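Speaker notes: Hestari Schools Athletics League, annual delegates' meeting
Dec 14, 2022
Speaker: Darmawan Chin, competitions secretary

Slide 1. Title

Good evening, delegates. Thank the host school for the use of the hall. Apologies have been received from Jörg Brinkmann. His written report on officiating is in your papers and will be taken as read.

I have been asked to speak on the proposed changes to the cross-country and track calendar. Questions at the end, please, except on points of fact.

Slide 2. Where we stand

The league has six member schools. At the close of entries this year we had 105 registered runners in the junior section, the highest figure since the junior section was opened. The senior section had 57.

Pause here. Let delegates read the table.

The difference between the two figures is the reason the matter is before you tonight. We lose runners between the junior and senior years, and the loss is heaviest among girls. The working party, chaired by Bayu Ngui, was asked to look at whether the calendar itself plays a part.

Slide 3. What the working party heard

Every school returned the questionnaire. Coaches at four schools said that the senior programme clashes with examinations. Two said that travel to Nair on school evenings is too long for pupils who depend on the late bus.

Several coaches also raised the step up in distance. A junior who has raced over short courses all season is asked to run the full senior course at the first meeting of the following year. The working party considers this a fair complaint.

(If asked: the full replies are held by the league office. Individual schools are not named in the report.)

Slide 4. Proposal A, the calendar

The first senior meeting would move to March. The relay meeting at Disness would stay where it is, as the ground is already booked. The Nair meeting would be held during the day, with schools releasing pupils at noon.

Khairul Halim has spoken to the head teachers. Five have agreed to the noon release. The sixth has asked for the matter to go before its governors, and we should have an answer before the entry forms are sent out.

Slide 5. Proposal B, distances

A middle-distance race would be added for first-year seniors only. It would count towards team points on the same scale as the full course. Runners may enter one or the other at any given meeting, not both.

Read the wording of the rule aloud, slowly. It was misread at the last meeting.

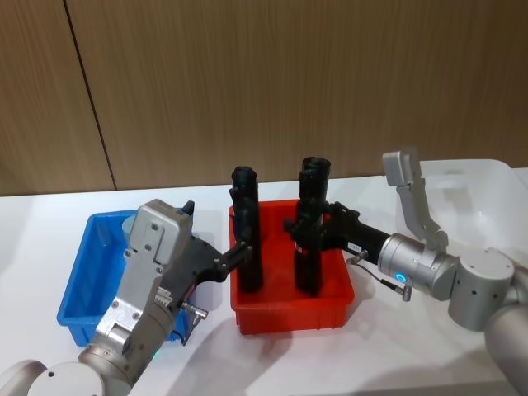
Slide 6. Cost

The additional race requires a second set of course markers and one more timekeeper. The working party puts the cost at 500 for the season, to be met from reserves in the first year and from entry fees after that. There is no increase in fees for the coming season.

Haziq Sitompul has confirmed that the reserves can bear this.

Slide 7. What delegates are asked to decide

Proposals A and B will be voted on separately. Each needs a simple majority. Schools with two delegates present have one vote between them.

If Proposal A falls, the present calendar stands. If Proposal B falls, the working party will be asked to report again on distances next year.

Slide 8. Questions

Likely questions: bus costs for Nair; changing rooms at Disness; whether pupils who also play football will be penalised for missing a meeting. On the last, the answer is no, provided that the school gives notice in writing.

Hand back to the chair for the vote.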